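Two people, one stubborn lemon: the Gendmont robotics club

I caught up with Paraskevi Ververidis at 4 p.m., right when the Gendmont club gets loud. She's been its captain since March, and she talks fast!

"We have 67 members on paper," she told me, laughing. "Maybe a third of them come for the snacks."

The rest come for Vuvimano, the club's sorting project. The arm has to pick up odds and ends and put them in a bin, and the students write everything that tells it how. Their log is up to 2,484 tries now (I asked to see it, and yes, it's a very long spreadsheet).

"A tape measure is annoying because of the strap," Paraskevi said. "A lemon is worse – it rolls, and then you're chasing fruit."

Jagadeesh Thampi, who joined last fall, likes the breaker best. "It has flat sides. I could do that one all day."

They let me hang around the table for a while, blue bin out on the felt and the gripper hanging over the mat.
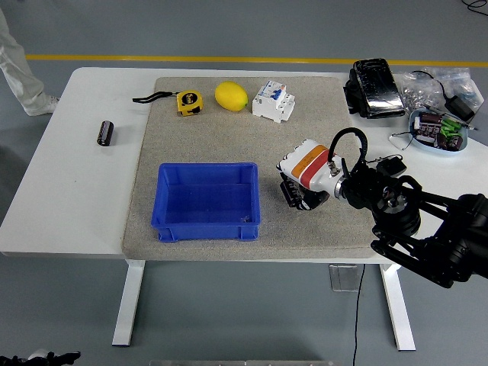
What's next for the club

The Kumus meet, mostly. Jagadeesh wants small parts added to the list, capacitors included. Paraskevi would like to fix the code first. "We argue about it every week," she said, "and then we order pizza."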